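Teaching by Demonstration, Handout 3: Driving the Arm Yourself
Course notes, Pilbridge evening program in practical robotics
Prepared by Sigita Laur, with lab notes by Zewditu Chala
2019-01-16

Welcome back, everyone, and thank you for the kind words about the last handout (even the person who said it was longer than the lecture). This week we leave the slides alone for a while and let you drive. By the end of the session each pair should have a small set of demonstrations saved, and I hope a bit of sympathy for the poor learner that has to make sense of them!

Let me go back over the idea first. There are two common ways to show an arm what you want. In the first you take hold of the arm and move it through the task, which people call hand guiding or kinesthetic teaching. In the second you sit somewhere else and steer it with a controller, and the arm follows. We did hand guiding in August with the older group and it was great fun, but tonight is all remote control, and all in the simulator, so you can bump the table as often as you like and the only thing hurt will be your pride.

The task is called Nyarko in the menu. You have an arm bolted to a wooden table, a two-finger gripper, and a handful of short colored sticks and cylinders lying about. Pick one up, move it where the task card says, let go, back away. It sounds like nothing at all until you try to line up two fingers with a thin stick that is lying at a slant.

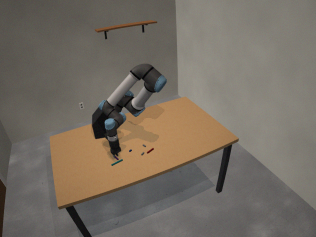
Most of your time will go into the approach, so let's talk about that properly. Come down from above, slowly, with the fingers open. Stop a little short of the table and look. Is the gripper turned so that the fingers will close across the stick, from one long side to the other? If they are set to close along its length, turn the wrist now, while you still have room. Zewditu likes to pause here for a full breath before she goes on, and her recordings are the cleanest we have, so there may be something in it.

Please don't worry about looking elegant. A demonstration with a small correction in it is often very useful, since the learner gets to see how a person recovers from being slightly off. What does cause trouble is dithering, where the arm hovers and wiggles and goes back and forth while the driver makes up their mind. Decide before you press record, and if you lose the thread, discard that one and start over.

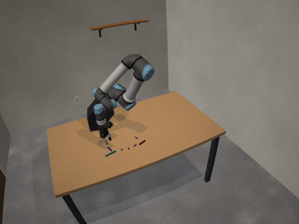 A word about the controller. The left stick moves the gripper across the table and the right stick raises and lowers it, with the wrist on the two shoulder buttons. The trigger works the fingers. Directions are set from the driver's view, so if you switch to another camera halfway through, left may no longer feel like left. Pick one view and stay with it for the whole recording.

Each pair should save 18 demonstrations. Put them in the Pranside folder under your own initials, and write one line in the log for every attempt you throw away, saying what went wrong. Those lines are a treasure when we come to the training session. The previous group gave us 53 usable recordings in all, and the ones we learned most from came with good notes.

For next time, please read the Hellanance chapter on copying errors and watch two of your own recordings from start to finish. Bring one you are pleased with and one you are not. Zewditu will be in the lab for an hour before class if anybody wants more practice with the wrist buttons.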